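10 February 2021
Sarnaldale, bench notes, table tidying

Start of the tidy-up block. Task as agreed with the McIver lot: bits left on the table go in the blue bin, arms home, done. The sort of thing you'd ask a six year old to do before tea. Question on the cover sheet is still "can it do chores yet" and I still don't have a one-word answer for it.

Kit unchanged. Both arms on the front rail, same grippers, Skulard build 853 on the control PC. Did not touch the calibration. Wanted to, didn't.

Warm-up with the soft toy as always. Soft toy is the easy one, forgives everything. Grab it by the head, the tummy, the leg, it squashes and comes up. I think we lean on it too much when people come round. Looks marvellous, tells you very little. A mug with something in it would tell you more and I'm not ready for that.

Then screwdriver. Handle is fat enough, shaft isn't. Jaws closing over the handle, fine. Jaws closing over the shaft, it rolls, then you're chasing it over the table. Skulard picks its grasp from the middle of the object, and the middle of a screwdriver is more or less where handle turns into shaft, so it lands on the worst place every time. Have said this before. Saying it again in here so there's a date on it.

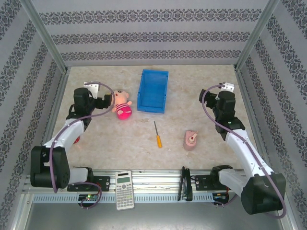 Changed the grasp offset by hand, towards the handle, and reran. Better. Still slow. Approach speed is set so low that I went and rinsed my cup and was back before it had closed. Speed is the bit visitors don't forgive. They'll put up with a dropped thing, they laugh, but they will not stand and watch a gripper come down for that long. Someone will always lean over and ask if it has crashed.

Batch total for the tidy task now at 322 tries in the log. Not splitting by object until the labels are sorted out, half of them say "misc" and that's my own fault. Anyone reading: please dont quote a success rate from this batch. There isn't one yet.

What I'd say so far, object by object, from watching:

Soft toy — yes. Would leave it alone with this and go to lunch.
Screwdriver — with the offset, mostly. Without, no.
Pink cup — depends which way up. Upright it's a decent target. On its side it rolls and we have no recovery for rolling things at all, arm just goes to where it used to be and closes on nothing, very sure of itself.
Can — see below.
Stapler, calculator — not on the list yet. Flat and awkward. If they lie flat there's hardly anything for two jaws to get hold of, you'd want to slide them to an edge and pinch, like you do with a coin. Nothing in the build does that.

On the can. Grip force. At the setting that holds the screwdriver handle firmly you dent an empty can, and at the setting that's kind to the can the screwdriver swings. One number for everything is daft. A person does this without thinking, squeezes until it stops slipping and then stops squeezing. We have motor current, which is a poor man's version of that. Tried the ramp with the cut-off at 450 in whatever units the driver reports (still nobody has written the units down, I have looked) and that was gentle enough. Leaving it there as the default for cans. Somebody please check it on a full one.

Doseck pads: new set in the drawer, not fitted. The old ones are shiny. Fit them before the next block or after, never in the middle, or the log is worthless.

Two arms at once next. This is where I thought we'd win time. One picks at the left, the other drops at the bin, swap. In practice the planner is so nervous about the arms meeting that one stands and waits for the other to clear, so you get one arm's worth of work from two arms. Bin is near the back and both have to come in over the same patch of table to reach it. Two people clearing a dinner table bump elbows a bit and carry on. Ours doesn't do bumping.

Possible fixes, quick list for myself:
- bin moved forward, dead centre. Cheap. Probably breaks the camera prompts.
- a bin each. Cheaper still. Feels like cheating but a real kitchen could well have two bins.
- smaller safety bubble round the wrists. Want a second pair of eyes on that one before I go near it.
- handover instead of both going to the bin. Lovely on video. Later, much later.

Also the cables. They need slack for the wrist to turn and with slack they swing. Watch them near the bin. Re-clip both before the long run, and check the clips again when it finishes.

Resetting is the thing that never makes it into reports. Every go, someone takes the things out of the bin again and scatters them on the table "naturally", which after an hour means wherever your hand happens to go. I catch myself putting the cup in the same place. So the arms get good at my habits. Want a printed sheet of random positions, or let the arms empty the bin themselves, which would be a chore in its own right and a harder one. Reaching down inside a box, walls on every side, things on top of each other. Not this month. Put it on the board under February and then rubbed it out.

Back to the actual question. Household or shop floor, two different answers I think. Shop floor: same bench, same tools, same bin, end of shift, nobody in a hurry. Could see it. Slow doesn't matter if it's going overnight, as long as it knows when to give up and leave a thing where it is. Household: different floor every time, dog, post, a sock, something sticky. No. Not with this.

And "knows when to give up" isn't in the build either. At the moment it tries until I press the button. Asked for a limit of 4 goes per object, then skip and flag. Small change, I'd take it over any clever grasping.

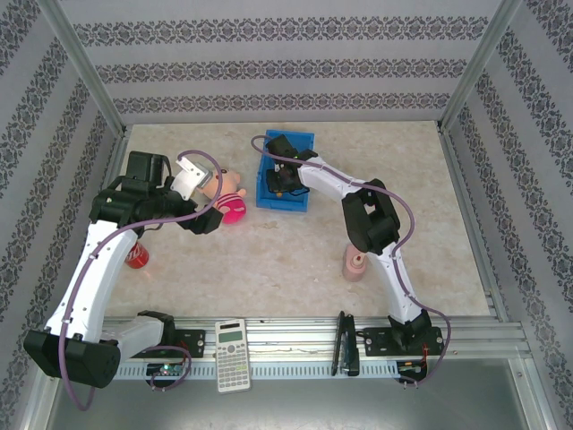 Comment left under the draft of this, from the McIver side: you're too soft on the shop floor. Our benches are never the same two nights running, there's swarf, there are rags, and half of what's left out is left out on purpose because the job isn't finished. A machine that puts the lot in a bin is worse than no machine. We'd want it to leave things alone by default and only take what it has been told about.

Fair. Hadn't thought about the left-out-on-purpose things. Same at home really, if someone tidied my desk into a tub I'd be furious. So it needs a list, or a marked patch of bench where anything is fair game. Marked patch is easier. Tape. Will try tape.

They also asked what happens with a blade or anything sharp. Answer: it goes in the bin like the rest, if the jaws can hold it. So no blades on the table, full stop. Writing that on the door sheet as well.

To do
- relabel the misc rows
- units on the current cut-off!!
- give-up limit into the next Skulard build
- tape a patch, half the table to begin with
- random position sheet, printed big enough to read standing up
- pads, between blocks
- second bin, have a look in the store
- stapler lying flat, ten minutes by hand with the teach mode, just to see if sliding it to an edge is even possible

Log copied to the shared drive. Arms parked, power off at the wall. Screwdriver back in its drawer, by me.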